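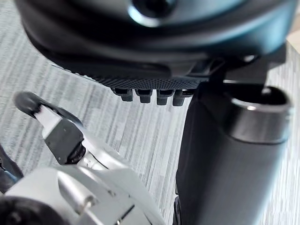
Friday, August 11, 2023 – signup form to mailing list sync

Search notebook Go

Picked up the duplicate contacts problem again. The form on the Flerdale page sends each signup to Sernolitz, and Sernolitz puts it on a list by the answer to the "what do you sell" question. Anyone who fills in the form twice with a different answer ends up on both lists and gets both welcome emails.

Exported everything from the old list first. 3,000 rows, 555 of them with no answer stored. Those are all from before February, when Yulan made the question required.

Tried:
- Turned off "add to all matching lists." No change for contacts already in there.
- Moved the rule for wholesale above the rule for retail. New test signups land on wholesale only.
- Ran the merge on a copy of the list, 600 rows. It kept the older answer. We want the newer one.

Asked Nighat about the merge order. She thinks it goes by the date the contact was created and ignores the date of the answer. If so we need to write the answer date into its own field and sort on that before importing. Field is called answer_date in the copy, not in the live list yet.

Left the live sync paused at lunch. Signups are still being stored on the form side, so they can be pushed through later – Princess has the login for that.

To do: rerun the merge with the new field, ask Qianru which list the 555 should go to, delete my 2 test contacts.

Last updated by X. Zou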